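Romgate 发布 Ditska 桌面双臂系统夹持故障说明 即日起暂停双臂同区作业

新闻稿 供即时发布

2020年7月17日

Romgate 今日就 Ditska 桌面双臂系统的夹持力异常发布说明。涉及固件为春季版,共82台,分布在实验室、培训中心和少量家庭试用点。请上述用户立即停用“双臂同区”模式,单臂模式可继续使用,速度上限调到出厂值的一半以下。目前没有人员受伤报告。

故障经过。测试点 Clinel 在做杯具抓放时,一侧夹爪合拢后没有按指令松开,另一侧手臂已经进入同一区域,两边指尖相碰,一只陶瓷杯被推下桌面摔碎。操作员按了急停,手臂断电停住,但夹爪仍保持夹紧,只能手动退开。从异常出现到断电,日志记录为3秒。对桌面设备来说太长了,我们承认这一点。

之后在 Clinel 做了复现。同一套动作连续跑100次,其中57次出现松开延迟,长短不一,最短的肉眼几乎看不出来。延迟多发生在目标物很轻、很小的时候。换成较重的杯子,次数明显减少,但没有消失。

原因初步查明,分两层。第一层是力反馈阈值。春季版固件把“已接触”的判定值调低,本意是照顾轻小物件,结果夹爪把极小的阻力也当成抓稳,松开指令被排到队列后面。第二层是区域锁。两只手臂共用一个工作区时,应当一只退出、另一只再进,但区域锁读取的是“指令已发出”,不是“动作已完成”。松开慢了,锁却已经放开。两个问题单独出现都不至于碰撞,叠在一起就会。

指尖外壳的材料和结构没有发现问题。夹爪供应商 Hyun 已拿到全部日志,正在同步核对,驱动板批次也在查,结果出来后另行公布。

用户现在要做的:

一、进入设置,关闭“双臂同区”。找不到此选项的,说明固件较旧,不受影响,但请不要自行升级到春季版。
二、急停按钮放在手够得到的地方,别压在线缆或纸箱后面。
三、夹爪断电后若仍夹紧,不要硬掰,用随机附带的扳手从侧面的释放孔退开。扳手遗失的可免费补寄。
四、作业时桌面不放玻璃器皿和装有热饮的杯子。陶瓷杯尽量移到手臂够不到的位置。
五、保留日志,不要恢复出场设置。恢复之后我们就查不到了。

修正固件正在测试。新版把区域锁改为读取关节实际位置,夹爪没张开到位,另一只手臂不得进入。接触判定值恢复到旧版水平,轻小物件的抓取成功率会下降一些,这个代价我们接受。另外增加一项超时保护,松开指令发出后在规定时间内没有完成,两臂同时停止。急停后夹爪的状态也会改,计划改为缓慢卸力,具体方案还没定,直接张开有掉落重物的风险,所以要多测几轮。

测试仍以桌面杯具为主,物件有大有小,小号带盖杯和普通马克杯放在同一张木桌上,手臂从上方下探,指尖在杯子近旁停住,再核对位置读数。停住这一步以前是跳过的,现在每次都做,慢是慢了,数据干净很多。

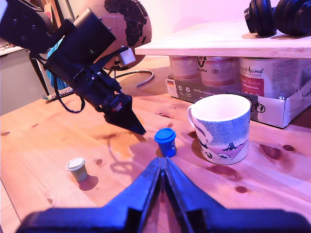 Ruben Bakker 认为,光改固件不够,急停之后夹爪还夹着东西,对使用者来说就等于没有停,厂家应该先把这一条写进说明书首页,再谈什么时候恢复双臂模式。他还提出,松开延迟在春季版发布前的内部测试里就该看得到,希望公司把当时的测试记录一并公开。

Romgate 的答复:说明书首页会改,电子版本周更新,纸质版随补寄扳手一起发。发布前的测试记录正在整理,当时用的多是中等重量的杯子,轻小物件测得少,这是我们的疏漏。记录会随最终调查报告公开,不做删减。

时间安排。修正固件先在 Clinel 试用,通过后分批推送,不会一次全推。双臂同区模式最早于11月恢复,届时需要用户在设备上手动确认,不会自动打开。如果试用中再次出现碰撞,恢复时间顺延,我们会再发通告。

费用方面,因本次故障损坏的夹爪指尖、外壳由 Romgate 免费更换,包括已过保修期的设备。被碰坏的杯具等小件物品,凭照片和日志申请赔偿,不需要发票。不愿继续使用春季版设备的用户可以退机,运费由我们承担承担。培训中心等批量用户请与原销售联系人确认,退机期间可申请单臂机型代用,数量有限,先到先得。

已经自行改过阈值参数的用户,请在申请时写明改动的数值,推送前需要人工核对一遍,会比别人晚几天收到。

关于 Ditska:Ditska 是 Romgate 的桌面双臂系统,面向教学、研究和家庭试用,可完成小件物品的抓取、搬移和摆放。

媒体与用户咨询:Romgate 产品安全组。来信请在标题注明“Ditska 夹持”和设备序列号,媒体来信无需序列号。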